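Tastlow Robotics Club: frequently asked questions

Last updated in December by Yee-man Tai, club secretary. If your question isn't covered, ask at a session or use the contact form.

Who can join?

Anyone enrolled at the college, full time or part time, on any course. We have had members from catering, nursing and joinery as well as engineering. You do not need to be able to program. Under-18s need a signed form from a parent or guardian before their first session.

What does it cost?

Membership is free for the first term. After that it is paid once a year at the college office, and the office will tell you the current rate. Competition travel is charged separately.

When and where do you meet?

Twice a week in term time, from 5.30 pm to 8 pm, in the ground floor project room. The side door locks at 6 pm. If you are coming later than that, message the group and someone will let you in.

What are you working on this year?

Most of the club is on the Gretitz Challenge, which is a student competition for two-handed handling of everyday objects. Teams collect their own demonstrations, train a model on them and then enter it in three rounds: desk items, kitchen items and a surprise round. We are doing desk items first.

A demonstration means a person doing the task with a gripper in each hand while everything is recorded. At the moment that is mostly the stapler task, over the white board on the main table.
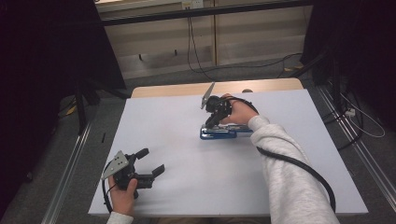 Stapler task, right-hand gripper on the stapler, left-hand gripper open.

Do I have to use both hands?

For the Gretitz tasks, yes, you hold both grippers. Some tasks need only one of them to do anything. Keep the other one open and away from the object until it is needed. Left-handed members can do the tasks the other way round, but write "LH" in the log so that Pin-yu Liao can sort them out afterwards.

How many demonstrations do you need?

The team target is 300 for each desk task. The stapler task stood at 260 at the last count and the tape task at 171. Across all tasks, including last year's, the club has 1,943 on the drive. Not all of those are usable. The early ones have timing problems and we are keeping them only for practice with the software.

What makes a demonstration unusable?

The usual causes are starting before the recorder is running, dropping the object off the board, and letting go with one gripper to scratch your nose. A slow or clumsy one is fine. If you miss the object and have another go, keep recording -- the model needs to see recoveries as well.

Mark bad ones in the log straight away. Please don't delete anything yourself.

How should I set up the stapler?

Put it on its side on the board, somewhere near the middle, and change the angle between runs. We want a good spread of angles, and people tend to put it back exactly where it was.

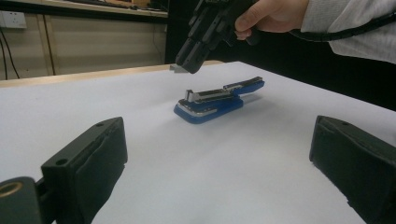
Check that it is closed and has no staples in it. Spare staples live in the drawer with the hex keys and should stay there. When you have finished ten runs, swap with the next person, even if you feel you are just getting the hang of it. Your wrists will be more tired than you think.

Is there anything I should wear?

Closed shoes. Long sleeves are fine as long as they are not so loose that they get between the gripper and the object. Take off bracelets and tie back long hair. Watch the cables when you walk round the table.

Can I work on the software instead?

Yes. Luuk Claeys runs the training side and is usually at the desk by the window. You will need a college login and some Python, or the patience to learn some. We ask software people to do at least one recording session first -- the data makes more sense once you have held the grippers.

Who chooses the competition team?

Wiremu Fairweather and Elli Peltonen, our two staff leads. The team is six people and a reserve. They look at attendance and at whether you have filled in the log properly. The final is held at Rirkberg and involves one overnight stay.

Can I borrow equipment?

Laptops and the small electronics kits can be signed out for a week. The grippers and their cables stay in the room.

What about the Wei Cup?

We are not entering this year. The dates clash with exams. If you would like to organise an entry for next year, speak to Elli before the end of the spring term.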